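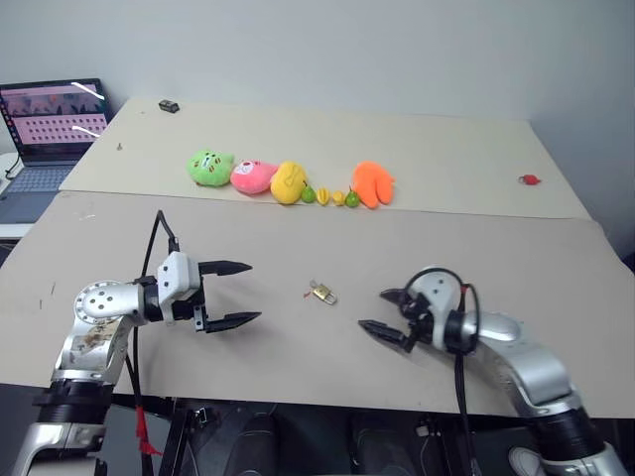
The robotics club at Zesmont College meets on the second floor of the old Charbonneau building, in a room that used to store language tapes. On most evenings there are more students than chairs. This year the club is working on a single job, handling small objects with two robot arms, and it plans to take the result to the Drosach student meet in August.

Laurier Perron, who teaches the evening electronics course, started the club with 26 members and a shelf of spare motors. He still sets the tasks. The current one uses a brass padlock. A padlock is small, hard and heavy for its size, and it has a shackle on one end, so the angle at which the fingers close matters a great deal.

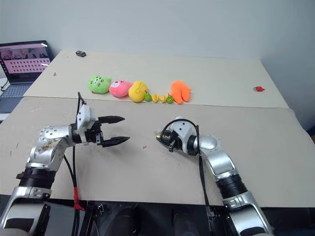
Students take turns driving the arms in short sessions, and every attempt is saved. The club had 643 attempts on file at the end of March. Of those, 127 were thrown out, mostly for bad timing between the left arm and the right.

"One arm is a fair amount of work," Perron said. "With two, you spend your first month keeping them out of each other's way."

The plush toys and toy fruit come from an earlier exercise in sorting by color and shape. First-year members still begin with the soft ones, which forgive a poor grip. They move on to metal when Perron thinks they are ready, and some wait most of a semester.

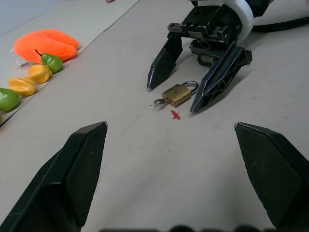

A gripper with its fingers open over the brass padlock, near a small red X on the tabletop.

The software is called Urkomia. Two former members wrote the first version, and current students have rewritten most of it. Entry to the Drosach meet costs $198 per team, and the club expects to send two.

Meetings are open to students from any department. No programming experience is required, but new members are asked to read the safety sheet before their first session.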